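Search this site
Enter keywords

Gralcombe Community Kitchen: progress report to the Sarkberg Fund
3 min read

This report covers work on the table service project from March to the end of the reporting period. The grant was 4000 dollars, paid in one sum. It was for refitting the small dining room and for writing a set of table-setting guides that new helpers can follow without someone standing beside them.

1. Tables and paper

The old folding tables are gone. We now have three tables with light wooden tops, bought through Eshun at the trade price. They wipe down well, though the finish shows smudges and we have changed to a milder cleaner.

Each guide starts with a sheet of white paper laid flat on the table. The sheets are stored folded, so the crease stays in them when they are opened out. We tried small weights first and they got in the way of the bowls. Tape at the corner works better -- it comes off the wood without leaving a mark if it is pulled slowly.
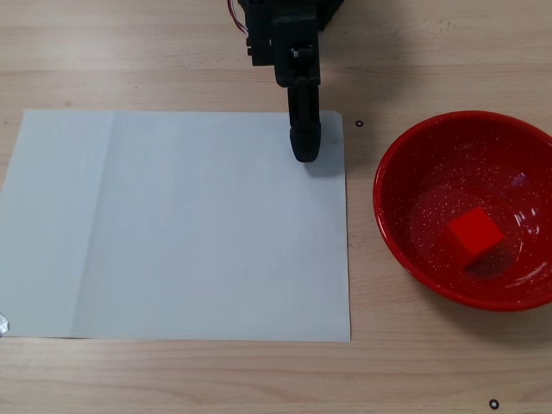
2. Bowls and serving

We replaced the mixed china with enamel. The red speckled bowls are wide and shallow, with a rim that flares out a little, and they are easier to pick up than the deep ones we had before. Two of the china bowls were broken in the spring and none of the enamel has been lost, although one has a chip on the base.

The red was chosen at the helpers' request. White bowls were hard to see against the paper for some of our older guests.
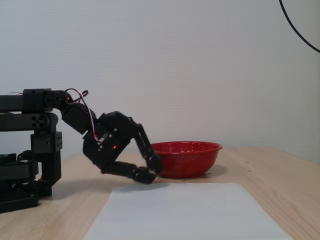

Report by Brodie Fairweather, Project Lead
Submitted December 10, 2019

3. Guides

The breakfast and soup guides are finished and in use. The guide for shared dishes is late. The draft was too long, and helpers skipped the second page. It is being cut to one side and will be tested again before printing. Tronix has quoted for the lamination and we have accepted the quote.

4. Money

Most of the grant went on the tables. The bowls came in under budget and the difference has been moved to printing. Receipts are attached. We are not asking for any change to the end date.

5. Next period

-- Finish and print the shared dishes guide
-- Replace the shelf where the bowls are kept, as the present one sags
-- Send the final accounts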